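**For immediate release, 2019-07-20**

# Candumberg workshop publishes plans for two-armed bench robot

Members of the Asoleck shared workshop in Candumberg have released the full plans for Lallano, a two-armed robot designed to be built at home or in a small workshop with ordinary hand tools and a desktop printer. The drawings, parts list, control software and practice room are free to download and may be copied, changed and passed on.

Lallano is a torso with two arms and a two-fingered gripper on each. It is meant to stand at the edge of a table and move small household and workshop items from one place to another. It has no legs and does not move around the room.

The project began in November as an evening build for members who wanted to learn how a robot arm goes together. The first arm was made from leftover motors and was too weak at the elbow to hold itself out straight. It was taken apart and drawn again. The published design is the third version of the arm and the first to be used as a pair.

## Practice before parts

Builders are asked to start with the software. The download includes a simulated robot and a simulated room, and both run on a home computer. A builder can move the arms, open and close the grippers and try out a task before buying a single motor.

The workshop took this route after breaking 4 gripper fingers in one evening on the bench. All of them snapped in the same way, when an arm was told to reach for something lower than the tabletop. The same mistake in the simulator costs nothing, and the session can be started again from the beginning.
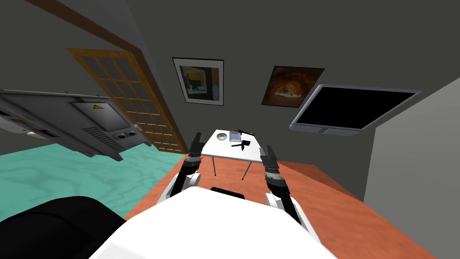
The practice table is set with small items, among them a bowl and a flat box. Builders can change what is on it, move things about, or load a table of their own. The files are plain text and can be edited without special software. The room has furnishings on the walls as well as the table, and these can be taken out on slower computers.

Movements saved in the simulator can be played back on the finished robot. The workshop advises doing this at the slowest speed setting for the first week, with the table clear and one hand near the power switch.

## What is needed to build one

The parts cost of the current version is £800, including both arms, the control board and the power supply. It does not include the table. A builder who already has a suitable computer will not need another. Most of the cost is in the motors, and the workshop does not recommend cheaper ones for the shoulder joints, where the load is greatest.

The outer shells are printed in sections and screwed together. Each section fits a small desktop printer, and none needs glue. The shells can be left off altogether while the wiring is being tested, and the guide suggests this, as several members had to undo a finished arm to reach one loose plug.

Tools required are a set of hex keys, a small screwdriver, wire cutters, a soldering iron and a multimeter. There is no welding or metal turning. The two brackets that hold the shoulders are cut from flat aluminium, and the guide gives a drilling template at full size. Builders who would prefer not to cut metal can order the brackets ready made from Sundaram, the local firm that cut them for the workshop's own robot.

The guide is divided into 19 stages. Each one ends with a short check, such as turning a joint by hand through its full range or reading a voltage, and a list of the usual faults. The stages on the wrist are the longest. The wrist cable has to be threaded before the joint is closed, and this is the step that builders have most often had to repeat.

## Known limits

Lallano is a learning project and is not sold as a product. It should not be left running alone or used near small children. The grippers can trap a finger, and the arms do not stop by themselves when they touch a person. Sharp and hot items should not be used on the real table.

The present version handles light items only. It is slow, and thin flat things lying directly on the table are hard for it to pick up. Work on a softer fingertip is under way and drawings will be added when it has been tested. The left and right arms share most of their parts but the shoulder brackets are handed, so they need to be marked before assembly.

## Open evenings

Asoleck will hold 3 open evenings at the Candumberg workshop for people thinking of starting a build. Visitors can try the simulator, handle printed parts and ask questions about wiring and costs. There is no charge, and no earlier experience with robots is needed. Places are limited by the size of the room and should be booked through the workshop's website.

Those who cannot attend may send questions through the project page, where corrections to the plans are also posted. Builders who started from an early copy of the drawings should check the page before drilling the shoulder brackets, as the hole spacing has changed.

## About Asoleck

Asoleck is a shared workshop in Candumberg with benches for woodwork, electronics and printing. It is run by its members and paid for by subscriptions. Press enquiries and requests to visit can be sent through the contact form on the workshop's website.

**Ends**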